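FOR IMMEDIATE RELEASE
Trestmont, 11/13/24

Vasar's new training method gets a gripper working in rooms it has never seen

Hi, it's Maricel Evangelista from Vasar, and I get to write this one myself because I've been living with the project since July. We're publishing our results on Lanus, a way of teaching a robot arm to pick things up from very few demonstrations, and I'm pretty thrilled with how it went!

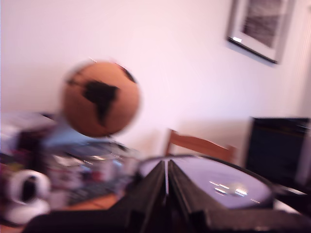
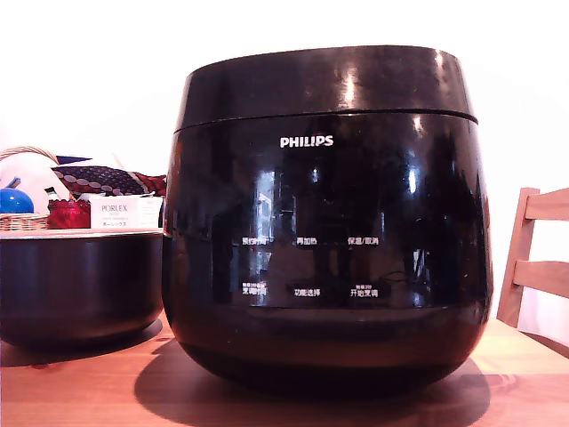

Lanus starts from a simple idea: keep the messy footage. Most of us in this field were taught to throw out any clip where the camera moves too fast, and I did that for years (sorry, old hard drives). With Lanus we leave the smeared views in and let the model learn how much to trust each one. A desk full of papers with a globe gone soft from motion still tells the arm a lot about where the free space is. Shiny stuff is the other headache. The glossy black side of a Philips rice cooker throws window light right back at you, and our older model kept treating reflections like edges it could grab.

We trained on 300 short demonstrations and then ran 198 test picks in homes and offices the model had no footage from. Lanus finished 98 more of them than our older model did, using the same arm and the same 3 starting positions. It still struggles with clear plastic, and we say so in the paper.

The code and the full write-up go out through our partners at Ocampo this week. If you'd like a demo or want to argue with me about blur, write to the Vasar press desk and ask for Maricel.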